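Ata da reunião técnica: ocorrência na garra direita, posto de manipulação de têxteis
Projeto Tullov, bancada Goser
Data: 10/4/19
Redação: coordenação da bancada

1. Ponto de situação

A reunião foi convocada após a interrupção dos trabalhos com as garras manuais instrumentadas. A tarefa em curso é a retirada de peças de tecido de um cesto e a sua colocação sobre a mesa. Estavam registrados 1278 ciclos quando a garra direita perdeu o sinal de abertura no ciclo seguinte, sem aviso na interface. O operador sentiu os dedos travarem parcialmente fechados e soltou o punho. Não houve lesão.
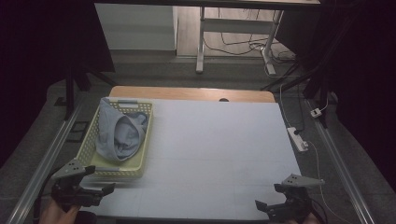 A perda de sinal foi atribuída, em primeira análise, ao conector do cabo de dados. O registro mostra 227 quadros consecutivos com o mesmo valor de abertura, o que exclui ruído de leitura. A equipe de manutenção lembrou que o cabo preto da garra direita desce livre a partir do corpo da ferramenta, sem ponto de alívio de tração, e que todo o esforço recai no conector quando o operador avança o braço até o cesto. O ensaio de tração no conector suspeito reproduziu a falha.

2. Travamento dos dedos

Discutiu-se se o travamento e a perda de sinal têm a mesma origem. A Brunberg, responsável pela mecânica, considera que não: o mecanismo é passivo e deveria abrir com o cabo desligado. Na desmontagem encontrou-se fibra têxtil enrolada no eixo do dedo interno. A limpeza estava prevista a cada 100 ciclos, mas a folha de controle não tem rubrica nas últimas entradas. Ficou sem resposta a pergunta sobre quem assinava a folha na troca de turno.

3. Segurança

O alarme de sinal congelado existe no software, porém estava desativado desde a atualização de dezembro. A Tshabalala confirmou que a opção volta ao valor de fábrica a cada instalação e que isso não consta das notas de versão.
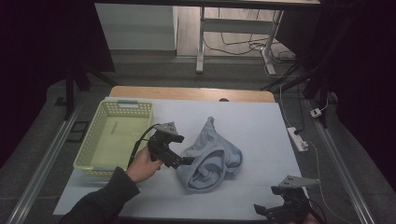

Foi proposto que o alarme passe a bloquear a gravação, além de emitir o aviso sonoro. Houve objeção quanto a falsos positivos em pausas longas com a garra parada. Acordou-se condicionar o bloqueio ao movimento do punho: abertura constante com punho em deslocamento interrompe o ciclo.

4. Deliberações

a) Substituir o cabo da garra direita e instalar abraçadeira de alívio nas duas garras. Responsável: manutenção.
b) Reativar o alarme e incluir a verificação na lista de partida. Responsável: Tshabalala.
c) Entregar proposta de proteção do eixo contra fibras. Responsável: Brunberg.
d) Marcar como inválidos os ciclos afetados, sem apagá-los.
e) Manter a bancada parada até a conclusão de a) e b).

5. Pendências

Falta o relatório do conector danificado, enviado para corte e inspeção. A data da próxima reunião depende desse resultado.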